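Product Review: Stinier Perforated Storage Basket, White
Reviewed for the Ostport Shared Equipment Bulletin by Aurelia Stöckli
17th February

The Stinier basket was submitted for review as a general-purpose organizer for desks, shelves and supply cabinets. It is sold through the Bickerstaff catalog under item number 1498, at a price of 14 dollars, and is offered in one size and one color. The purpose of this review is to advise departments on whether it should replace the open trays now in general use.

The basket is a plain rectangle in white plastic. Its walls flare slightly toward the top and are covered with small square perforations, finished by a solid band at the rim and a narrower one at the base.

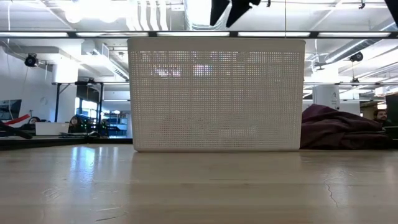

The Stinier basket on a wooden tabletop, long side forward.

The base sits flat on the table. The perforations allow some light through, and a user can tell that a basket is occupied without lifting it from a shelf, although small contents cannot be identified reliably from outside. Departments that store similar items in several baskets should plan to label them, and the solid rim is the best location for an adhesive label.

A slot-shaped handle opening is provided at each end. The edges were found to be smooth, and reviewers were able to carry a loaded basket between rooms without discomfort.
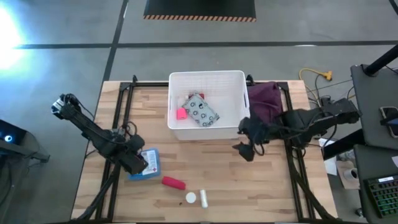
Capacity is adequate for the personal items that tend to collect on a shared table. A soft pouch can be laid diagonally across the floor of the basket with smaller pieces beside it, and space remains for more. The manufacturer supplies no dividers. Small articles slide when the basket is tilted, and Florian Kaufmann of the Purkutby office recommends a pouch or lidded box for anything that must stay together.

Cleaning requires more attention than the product sheet suggests. Dust settles in the perforations and is best removed with a soft brush and warm water.

The basket is recommended for general use. It is not recommended for liquids or fine powders. Orders of 19 or more should be placed with Ambros Imhof before the end of March.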